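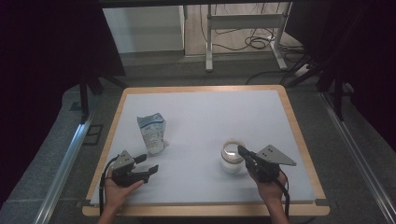 What has the grant paid for so far?

Mostly the table, the cover that goes over it, containers and tape, and the slow business of learning how to clear a cupboard's worth of odds and ends without making a bigger mess than the one we started with. Of the first payment from the Kodel Fund we have spent $2,769, and the rest is set aside for the second half of the work, which I will come to further down.

I know the form asks for a short answer there, and I did try, but you were kind enough to say at the outset that you would sooner hear how things are going in our own words, so I am taking you at yours. (Please do skip to the part on spending if you are reading this between meetings!)

Where we started

When we wrote to you, the Bambridge Home Sort was little more than an idea and a lot of full cupboards. People moving into smaller places would bring us what was left in their kitchens, bathrooms and desk drawers, and we would help them go through it, keep what was worth keeping, pack it so that it could be found again, and let the rest go. It sounded so simple on paper. What we hadn't thought through was how much of a household is made up of small things in awkward wrappings. Furniture more or less looks after itself, and you know what to do with a chair. A half-used pouch with a soft bottom is another matter, and so is a jar with no label, or a carton that has been opened at the wrong end and will never close properly again.

So the first stretch of the project, up to July, went almost entirely into working out a routine for small things. We are calling it the Wineck routine, after the building, and it has changed more often than I would like to admit. The version we have now feels settled enough to write down.

The table

Everything happens on one table. It is a plain thing with a light wood edge and rounded corners, and the top is covered with a smooth pale sheet held down at the corners. I was doubtful about the sheet when it was first suggested, and thought it would slide around and drive us all mad, but I have come round to it completely. Clear things are the hardest to keep track of, and against a dark or busy surface a see-through cup or jar simply disappears until somebody's elbow finds it. On the pale sheet you at least get a bit of shadow to go by. It also wipes clean in a minute, and given what comes out of the backs of cupboards that has been a blessing.

Only a few things go on it at once. We were very bad at this in the beginning. The natural thing to do with a bag of household bits is to tip it out, and I think every one of us did, and then spent the rest of the session pushing things from one side to the other. Now the bag stays off the table and we bring up a handful, deal with it, and go back for more. It looks slower, and to be fair the first part of a session is slower, but the end of it is so much calmer that I wouldn't go back.

Pouches, jars and cartons

Soft pouches go first, while there is still plenty of room. They don't stand up well once they have been opened, and they crumple into shapes that take up far more space than what is in them. We smooth them flat, fold the top over and tape it, and write on the tape what is inside. If the printing on the pouch has something people will need later, such as how much to use, we leave it facing out. Some families like theirs emptied into jars and some very much do not, and we ask before we start. That one came from a disagreement in our early days which I won't go into, except to say that it ended with apologies and cake.

Jars are my own favorite, so forgive me if I go on a little. A wide, clear one with a lid that fits is the most useful container there is, and people tend to have plenty of them and think of them as rubbish. We check the lid, wipe round the rim, and label the side as well as the top. In the beginning we labeled only the lids, and I am sure you can guess what happened when a batch of lids was taken off all together for washing. We also tried tying a label on, which looked charming and got caught on everything.

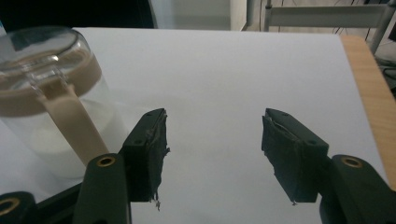 Wyn Kemeys wrote to us after the spring session to say that the labels should carry the month a jar was filled, as well as what is in it, and that leaving it off was the one thing that had let the whole system down at home: "I have three jars of something white and I trust none of them." We laughed, and then we looked through our own shelf and found that we were no better. The month now goes on every label, in pencil or pen, and we have gone back over the jars we still had with us. I am grateful for that letter, and I would be glad if you could pass the advice along to your other grantees who handle dry goods.

Two other comments reached us from the same session, both about the height of the table. One person found it too low for standing and the other found it perfectly fine, so we have left it alone for the moment and put out stools for anyone who would like to sit.

Cartons come last. They are the easiest to stack but they do need their ends looked at, and a carton that gives way as you lift it will undo a good deal of patient work. Our habit is to pick each one up, turn it over, press the flaps in and run a strip of tape across before it goes anywhere near the packing box. We buy plain beige tape on the large roll. It costs less, it takes ink nicely, and it tears by hand, so the scissors can stay in the drawer instead of wandering off as they did all through the winter. 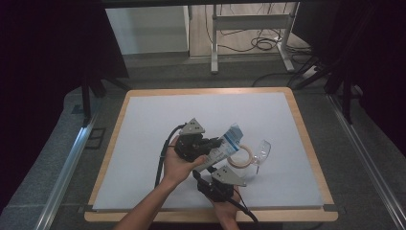
Pens wander too, of course, and so does the tape if you let it, and we have settled on keeping both on the table with the things being packed, so that whoever is holding a carton doesn't have to put it down and go looking. Cups and other light plastic things wait until there is a gap in the box that suits them. They roll if you look at them sideways, and we no longer bother trying to stand them in neat rows beforehand. We pack heavy items at the bottom, cartons along the walls, jars in the middle with something soft between them, and then the light things on top, where they can be lifted out first at the other end.

What has gone less well

The move of our storage shelves to the Trevor Street side of the building took far longer than we had planned. The shelves themselves were no trouble, but the door was narrower than anyone remembered, and we lost a whole Tuesday to it. Nothing was damaged, and we now have the shelving where people can reach it without asking.

The printed guide is also behind. I had promised you a draft with this report and I am sorry to say there isn't one, only my notes and a rather long list of things I keep wanting to add. The routine was still changing under me, and each time I finished the page on jars something happened to make me rewrite it. I am happier with it now, and the draft will be with you before the next payment is due. It will run to four pages, with the section on labels pulled out so that it can be stuck inside a cupboard door.

Spending

The $2,769 covers the table and its cover, the shelving, jars and spare lids, tape, pens, packing boxes and the room charge. The one item that came in above our estimate was the boxes. We had priced the thinnest kind, and after a jar went through the bottom of one we moved up to a sturdier sort. The saving on tape made up part of the difference. Receipts are in the folder we share with your office, in date order, and if you would prefer them grouped by heading please tell me and I will gladly shuffle them.

Next steps

We have seven more sessions booked at Wineck, and we would like to use two of them to go through bathroom cupboards only, where the wrappings are fiddlier and people are, understandably, a bit shyer about being helped. We will keep the table as it is, order more lids, and finish the guide. I would also like to ask whether the Fund would mind our spending a small part of the second payment on a better lamp, as the light over the table gets rather dim late in the day and small print on a pouch is hard going at the best of times. It wasn't in the original budget, so I won't order anything until I have heard from you.

Do come and see us if you are ever over in Bambridge. The kettle is always on by ten, and we can certainly find you a carton to tape up.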